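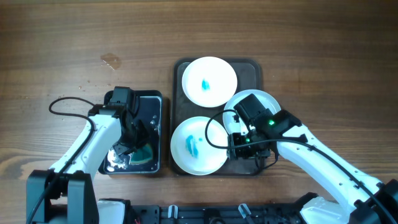 Pylyp Zinchenko asked whether you could skip this whole section and just train on clean plates with a few dirty ones mixed in at the end. I tried that in our first round and I'd talk you out of it. The arms learned to go through the motions on every plate, smeared or spotless, and never learned to look. So please do the steps below, in order, even the boring ones.

Home | Guides | Downloads | Method Notes | Contact

Filed under: Two-Arm Setup Guides
28/03/2026, by Honeylyn Cabrera

Section 6. Setting up the smear task

Okay, so by now you've got both arms bolted down, homed and talking to the Joko software (if they aren't, go back to Section 5, I'll wait). This part covers the plate-and-smear setup we used for the Rendgate study. The idea is pretty simple. We wanted to know if a policy trained on people's demonstrations would go where the mess is, or if it would just replay the average wiping path it saw most often. To test that you need mess that shows up well on camera and lands in a different spot every time. Bright blue on a white plate does the job nicely.

What you need on the table: round white plates, a dark serving tray to hold them, a smaller black tray for the blue, and a washable blue paint. Any washable one will do, but don't go pale. We started with a light mint and the labeling tool lost it under the window light.

Before you begin

1. Put both arms in the rest pose and press pause in the Joko panel. Wait for the panel to say PAUSED before you reach in.
2. Put the serving tray where both grippers can get to it without the wrists bumping. I drive each arm slowly over the tray by hand first, just to be sure.
3. Put the small paint tray off to one side, inside the left arm's reach.
4. Check the cables! Run each gripper out to its farthest plate and watch the loop. You want enough slack to get there and not so much that it drags over a plate.

CAUTION: A cable that sweeps through wet paint will print a nice blue stripe on everything else, and then your "clean" plates aren't clean and your labels are wrong. I lost a full afternoon in Fajardo to this. If you see it happen, stop the episode and mark it bad.

Making the smears

5. Pick a smear type from the list the software gives you. It draws from three kinds: a dab, a streak, and a streak with dots.
6. Put the smear on with a gloved fingertip. Don't try to be neat, and don't use a stencil. We did, for a while, and the policy got weirdly good at stencil shapes and hopeless at anything else.
7. Change which plate gets which smear between episodes. The software will nag you if you repeat a layout.
8. Leave the plates a bit uneven. Hanging over the tray edge is fine, and so is sitting close together. If you line everything up perfectly each time, you'll get a policy that only works on perfect tables (ask me how I know).

NOTE: You don't need a spotless tabletop either. Old water marks and specks can stay put. In our runs at Collalside we wiped the wood down before every episode, and the policy that came out of it kept chasing a coffee ring the first time it saw one.

CAUTION: Keep paint and water away from the arm bases and the mounting platform. If something spills toward them, hit the stop button first and grab the towel second.

Recording

9. Look at the head camera preview. The paint tray and the plates should all be in view with the arms at rest. When a gripper is working right over a plate it's going to hide most of it, and that's fine, leave those frames in.
10. Start the episode, do the task at a normal human pace, and stop. Don't go slow for the camera. Slow demos gave us a slow robot that paused in odd places.
11. Score the episode right away, while you still remember it. Two buttons, good or bad, plus a comment box. Please use the comment box.
12. Record 13 episodes, then take a break and swap operators if you can. My own demos get sloppy after that, and you can see it in the plots.

What we got

For the main run we collected 2,832 episodes and threw out the bad ones before training. Then we tested on 17 layouts the policy had never seen. The version trained on varied smears went to the right plate far more often than the one trained on stenciled smears, and when it missed, it usually missed by going for a smear on the neighboring plate. I found that kind of encouraging! It was at least looking at blue. The stencil version mostly wiped the middle of whichever plate was closest.

What we haven't sorted out is the overlap case, where one plate's rim sits right up against another and a smear runs close to the edge. Both arms sometimes want it. For now there's a setting called "yield left" in the Joko panel that makes the left arm back off, and I'd leave it switched on until you've read Section 7.

Cleaning up

13. Pause the arms again, lift the trays out, and rinse the plates before the paint sets. Wipe the gripper fingers with a damp cloth, never under a tap. Then save your session file and copy it to the shared drive before you close the panel.

Next: Section 7, Sharing the workspace between two arms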